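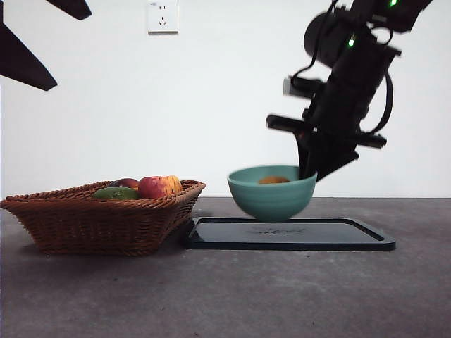
Fruit in the wicker basket, a teal bowl on the tray.

WHY DOES FRUIT LIKE A BASKET?
By Andor Magyar

Okay, quick question before we start. Where does the fruit live in your house? In mine it moves around a lot. The bananas have been on top of the fridge, and once I found a lemon in the drawer with the batteries (my fault, I was carrying too many things). But mostly our fruit lives in a basket, and I got curious about why so many people do it that way. So I read up, bothered a few grown-ups, and bought way too many pears.

Fruit is still busy

When an apple gets picked, it doesn't switch off like a lamp. It keeps on using oxygen from the air and letting out carbon dioxide and a little water, a bit like you do when you breathe. Scientists even call it respiration, the same word they use for us!

Lots of fruits also let out a gas called ethylene (say it ETH-uh-leen). You can't see it. Ethylene is a kind of message that says "time to ripen," and the fruit next door gets the message too. Put a hard pear in a closed paper bag with a ripe banana and the gas stays in there with them, so the pear usually gets soft sooner. I tried it in March with three pears. Two were delicious. I forgot the other one behind the toaster, and I'd like to stop talking about that now.

What the basket does

A woven basket has tiny gaps in it, so air can move around the fruit. That helps, because damp spots are where mold likes to get started. A shallow basket is good too. If you pile peaches up high, the ones on the bottom get squashed, and a bruised peach goes bad fast.

And did you know wicker isn't a plant? I thought there was a wicker tree until I was embarrassingly old. Wicker is a way of making things. You take long bendy pieces - willow, reed, rattan, sometimes even paper or plastic - and weave them over and under each other. The weaver finishes the top by bending the ends over and tucking them in. A thick braided rim like that makes the basket stronger just where your hands grab it.
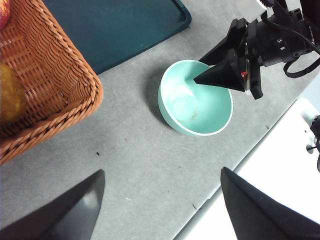

Tanidmont, May 2, 2025

What about the bowl and the tray?

Now look at the bowl. Its sides go all the way around with no gaps. That makes a bowl great for anything that rolls or drips: grapes, cut-up melon, soup, the last sad blueberries. Juice would run straight through a basket and all over the table, and then you'd be the one getting the sponge.

Can you spot the bright white streak on the inside of it? It's light bouncing off the smooth wall. A bumpy thing like a basket sends light off in all sorts of directions, so you don't get one big shiny stripe. Try it at home with a spoon and a piece of cardboard next to a window. Tip them back and forth and watch what the light does.

There's a brownish smear down at the bottom, too. My bowls look like that all the time! Smooth bowls are easy to clean, though. A basket is a pain, with crumbs hiding in every little crossing. I use a dry paintbrush on mine, a clean one, and it gets right in between the strands.

A tray is nearly flat, with a low raised edge. The edge is there to stop things from sliding off while you walk. It won't help much if you run. Ask me how I know.

Try a fruit watch

You'll need two bananas that look pretty much the same, a paper bag, and a pencil. Put one banana in the bag and fold the top over. Leave the other one out in a basket or on a plate, on the other side of the room. Look at them every morning and draw the spots you see. Which one gets spotty first? Keep going for a few days, and then ask a grown-up to help you slice them up so you can see if they taste different.

If one gets too mushy to eat, peel it and freeze it for banana bread. And check behind the toaster.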